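Filed under: Workshop Notebook / Water Testing

August, morning entry. Hardness checks on the Cavville supply were repeated after the filter change at the Mikance intake. Four samples were drawn, two from the main line and two from the storage tank. All bottles were rinsed with sample water before filling and labeled at the tap.

Conductivity of the first tank sample read 1,657 microsiemens per centimeter. The main line samples were well below this. The meter was recalibrated and the tank sample read again, with the same result.
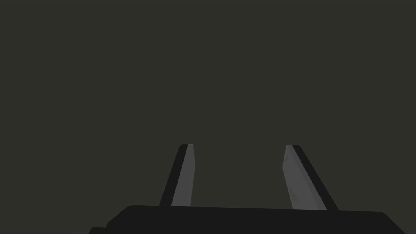 The tank has a rated volume of 3,000 liters and is drained through the lower valve only. Sediment below the valve is therefore left in place at each cleaning. Colleagues at the Kanaan site are asked to send their last cleaning record for comparison.

Titration of the second tank sample is still to be done. The Sider reagent kit is low and should be reordered before the next round.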